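Kann ein Roboterarm schon den Tisch decken oder abräumen?

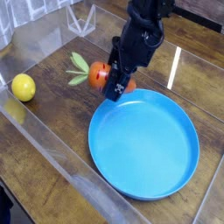 Rongrong Han
Ich überlege, ob sich so ein Arm für unsere Teeküche lohnt. Spielzeugkarotte über dem Teller halten geht ja, aber wie sieht es mit nassem Geschirr aus? Budget wären 1.760 Euro.

Oanh Tăng
Für den Preis eher nicht. Wir hatten bei Lunderis im Januar einen Arm zur Probe – Plastikobst ging, von 11 Gläsern hat er 5 fallen lassen. Teller stapeln war zu langsam.

Gernwood
Kauf eine Spülmaschine.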